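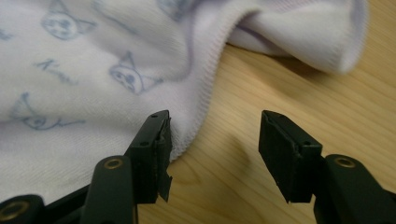
Figure 4. Printed knit garment lying in loose folds on a wooden tabletop. One of the repeated cat-face motifs is stretched and distorted where the cloth folds.

3.2 Pattern placement and print distortion

Small repeating prints on knit cloth raise two separate problems for the home wash study. The first is color loss, which was covered in Section 3.1. The second is change in the shape of the printed motif. A knit extends under low load, and the ink film on its surface does not extend at the same rate or recover to the same degree. A motif that was drawn with a thin outline will show this difference sooner than a solid block of color, as the outline has little width to spare before it breaks.

Three sources of shape change need to be kept apart. Fold distortion is an effect of viewing angle and local stretch, (Figure 4), and it goes away when the cloth is laid flat. Relaxation shrinkage occurs when tension left in the knit from the finishing line is released by water and movement. It is mostly complete by the second or third wash and tends to shorten the motif along the length of the garment. Residual stretch is the slow, uneven growth that comes from wear, and it is largest at the elbow, knee and seat. Earlier work by Govindasamy treated the last two as a single term. That choice is reasonable for woven cloth but gave poor agreement with our single jersey samples, where the two act in opposite directions over the first few washes.

Samples were cut from single jersey cotton supplied in one lot by the Skastus mill. Two print methods were compared. The Lasus samples were printed with a water-based pigment and a soft acrylic binder. The Reuter samples were printed with the same pigment and a firmer binder, applied at the same weight. All samples were cured in one run in December and stored flat until testing. Washing followed the household cycle given in Section 2.4, with line drying indoors. Samples were conditioned overnight before each measurement and laid out by hand on a matte board, without pinning, by the same operator.

Motif shape was recorded as the ratio of height to width, taken between fixed points on the printed outline. Pointed features, such as the tips of ears, were preferred to curved ones as end points, since repeat readings on curves differed between operators. Script and other joined lettering was left out of the ratio. Its stroke width varies by design, and a change in the slope of a letter is hard to tell apart from spirality in the knit. Spirality was measured on its own, from the angle between the wale line and the side seam.

After 11 washes, the mean ratio had fallen in both sets. The fall was larger in the Lasus samples, which is consistent with a soft binder that follows the cloth as it shortens. The Reuter samples kept their shape better but showed fine cracks across the outline, most of them running parallel to the courses. Under the microscope, the cracks followed the valleys between stitches and did not reach the yarn core. Samples from the edge of the cloth roll behaved differently from those taken at the center, with more spirality and a wider spread in the ratio. They are reported separately in Table 2.

Abrasion was carried out on a second group of samples, to 3000 rubs against a plain wool cloth. Loss of ink was greatest on the raised loops and gave the outline a dotted look before any clear change in its width. Pale prints on a pale ground were difficult to grade by eye. Reiko Kinoshita and a second grader scored these samples independently under the north-light lamp, and scores that differed by more than half a step were repeated the following morning. Agreement improved when the graders were given an unwashed piece for comparison, and this was done for all later readings.

The results suggest that a flat, unpinned layout is enough for routine checks of motif shape on light jersey, provided the cloth is smoothed along the wales first. Smoothing across the wales widened the motif and the effect had not fully recovered after an hour. The fit of the Jurnov shrinkage model to these data is discussed in Section 3.3, together with the case of rib knits, for which the ratio is a poor measure.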